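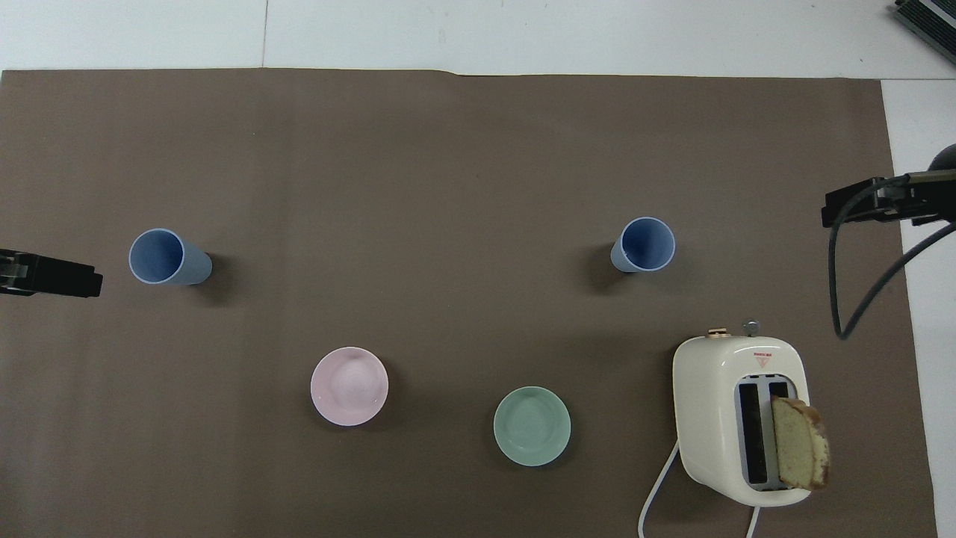
Pre-purchase inspection checklist: two-arm tabletop cell
Site: Codville, test bench 2
Inspected 24th November
Purpose: decide what must be bought, replaced or budgeted before a second bench is ordered

Ratings: OK = no spending needed. WATCH = carry in the plan, review in August. BUY = put on the order. HOLD = do not order until the comment is cleared.

Section A. Work surface

A1. Table is level and does not rock under arm motion. OK
Comment: Checked with both arms at full reach, one at a time and together. Quote the same table for the second bench. The lighter Vusau table in the first quote saves money but has no leveling feet.

A2. Tabletop joints are flush. OK
Comment: Straightedge passes over the seam without catching.

A3. Surface covering lies flat. WATCH
Comment: Brown paper is creased near the back edge and toward one side. Bowls and cups still stand on it. Paper is cheap and goes under consumables. Add one roll per bench per quarter. A rubber mat was priced and dropped from the plan, as it grips the cup rims during side picks.

A4. Covering is fixed at all corners. BUY
Comment: Low-tack tape, one case. Current tape is borrowed from shipping.

Section B. Arms and mounts

B1. Mounting bolts at specified torque. OK
Comment: Marked with paint pen after the check. The torque wrench is shared with the machine shop. If the second bench goes in the other building, it needs its own wrench.

B2. Casings free of cracks, joint caps seated. OK

B3. Arms can reach all marked task positions without contact between them. OK
Comment: Tested at reduced speed with the cup and bowl set only. 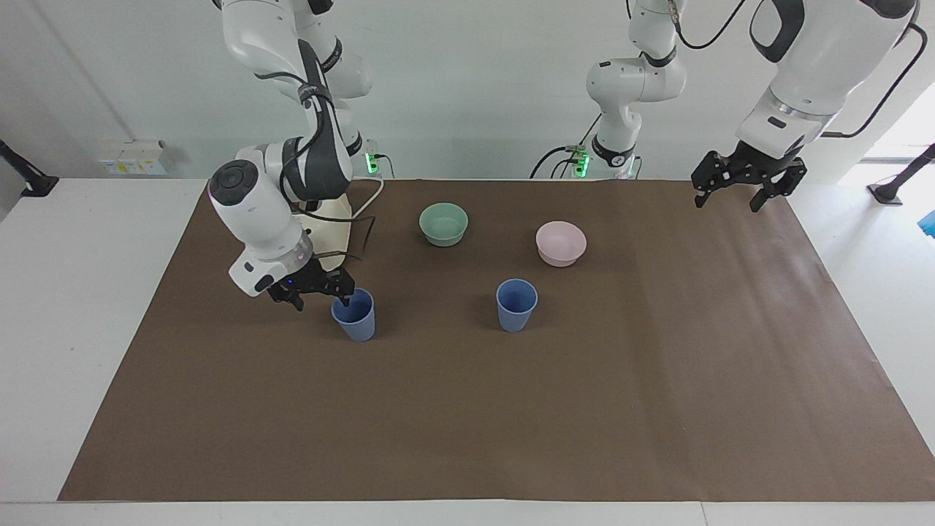

Item B3, cup and bowl layout. One gripper lowered at the left cup, the other raised and holding nothing.

B4. Cables along the arms are tied and have slack at each joint. WATCH
Comment: Slack is enough. Cabling at the mounting base is tangled and slows down any swap. The Flarnari quote includes a cable dressing kit as an option. Take the option. Fitting it ourselves on this bench took 7 hours of labor, which was charged to maintenance and does not show in the equipment line.

B5. Indicator lights readable from the operator position. OK
Comment: Green at the time of inspection.

Section C. Grippers

C1. Fingers close evenly. OK

C2. Finger pads within wear limit. BUY
Comment: Both sets pass, but no spares are in stock. Order 20 pads. Lead time on the last order was 29 days, and the bench stood idle for part of that. Spares should arrive with the second bench and be kept in the same cabinet.

C3. Gripper cable clears the work surface at the lowest working height. WATCH
Comment: The looped cable needs a clip to keep it away from tall items. Clips are in the dressing kit under B4. Do not order separately.

C4. Spare gripper on site. HOLD
Comment: One complete spare would cover both benches if the mounting plates match. The Chávez proposal uses a different plate. Get the plate drawing in writing before either proposal is accepted. An adapter adds length and would reopen B3.

Section D. Task items and appliances

D1. Cups and bowls undamaged, full set present. OK
Comment: Plastic blue cups, pink and green bowls. Replacements must be the same size and color, so buy the second bench's set from the same batch. Budget under consumables.

D2. Toaster body and cord undamaged. OK
Comment: Two-slot model. No cuts in the cord, plug fits tightly. Warning label still in place.

D3. Toaster cord routed outside the arm work area. WATCH
Comment: Routing is not fixed and changes each time the toaster is moved. A cord channel at the table edge would settle it. Price is small, but the channel has to be specified before the table is ordered, as drilling later voids the finish warranty.

D4. Toaster circuit separate from arm controllers. HOLD
Comment: Facilities has not confirmed which breaker serves the wall box. If both loads share a circuit, the electrical work goes on the capital request, and so does the same work for the second bench. Do not run heating trials until confirmed. Placing and removing bread or cake with the toaster unplugged is allowed.

D5. Food items handled and discarded per site rules. OK
Comment: Cake slices are used for one shift only. Crumbs to be brushed off before grippers are parked. Add a hand vacuum to the order. The floor vacuum does not reach under the mounts.

Section E. Stops, guarding and access

E1. Emergency stop reachable from both sides of the table. BUY
Comment: One button fitted. Second button required. Include in the base price of the new bench and do not accept it as a later change order.

E2. Stop tested, both arms hold position. OK
Comment: Tested three times with grippers empty, once holding a cup.

E3. Floor boundary marked. OK
Comment: Tape worn at the aisle side. Stock on hand.

E4. Daylight does not affect the cameras. WATCH
Comment: A blind is priced at 200 dollars installed. Repeat the check in the morning before committing the money.

Section F. Carry to the budget sheet

Order now: tape (A4), finger pads (C2), hand vacuum (D5), second stop button for the existing bench (E1).
Include in second bench quote: same table with leveling feet, cable dressing kit, cord channel, second stop button, matching cup and bowl set.
Open before signing: mounting plate drawing (C4), circuit confirmation (D4).
Not funded this year: rubber mat, lighter table.

Quotes from Flarnari and Chávez to be compared on the delivered and installed price only. Training days to be listed as a separate line in each. Return this sheet with both quotes attached.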